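Bench cell budgeting

Bench cell budgeting is the planning of costs for a small robot workstation, normally one or two arms fixed to a table, before any equipment is ordered. The term is used mainly by laboratories and small workshops buying their first cell.

Scope

A budget usually covers the arms, grippers, table, frame, cameras, computer and cabling. Objects to be handled are listed separately under consumables. They are cheap and wear out quickly, and many plans leave them out.

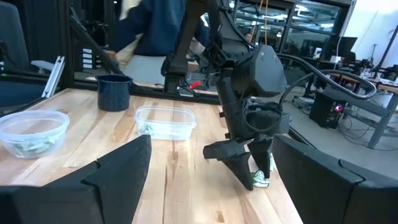

Arms are the largest single cost in most plans. A second arm adds more than its purchase price, as it also needs its own gripper, cable run and spare fingers. The Vernov planning sheet, first issued in March, sets aside 2,228 euros for fitting out the bench, arms excluded, and spreads the cost over five years.

Cameras and lighting

Cameras may be carried on the arm or fixed overhead. Overhead mounting needs a beam or ceiling structure, and fitting is often quoted apart from the cameras. Clear plastic containers and shiny table tops reflect ceiling lights, so the lighting is best checked before cameras are chosen.
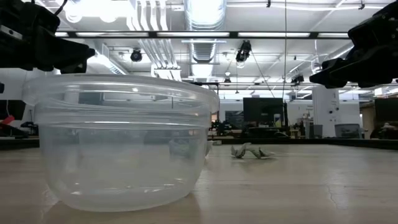 Running costs

The Beneš method splits yearly costs into three groups: wear parts, repairs and staff time. Staff time is the one most often set too low. Delivery should also be allowed for; Clonport lists a lead time of 92 days for replacement grippers.

Related articles
Jillilier bench frame
Vernov planning sheet
Gripper finger wear
Lead time (purchasing)
Two-arm workstation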